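Chapter 8
Chores and Machines: What Remains Difficult

Learning aims
After reading this chapter, students should be able to separate a task from the steps that compose it, and to judge a claim about household automation on the evidence offered for it.

Cooking rice or steaming vegetables is often listed among the chores already handed to machines. The heating has been. Measuring, rinsing, lifting the lid, choosing a setting and cleaning up remain with the cook. A control such as the large round knob on an electric cooker, with its raised grip bar and small printed labels on either side, was designed for fingers and for a person who can read it.
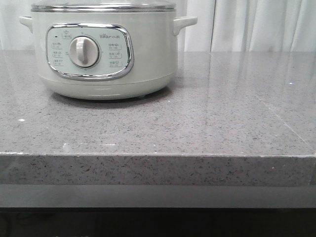 Gráinne Egan objects that turning a knob is the easy part, and that a machine able to set a cooker correctly 332 times may still fail when the lid has been left in the sink. Her objection guides Section 8.2, which considers the Dornari kitchen trials and asks what was tidied in advance by human hands.

Section 8.3 turns to the shop floor at Vaher, where parts arrive in fixed positions and the same motion may be repeated all day. Students should note which of these conditions a home could reasonably meet.

Key terms: task, step, setting, recovery from error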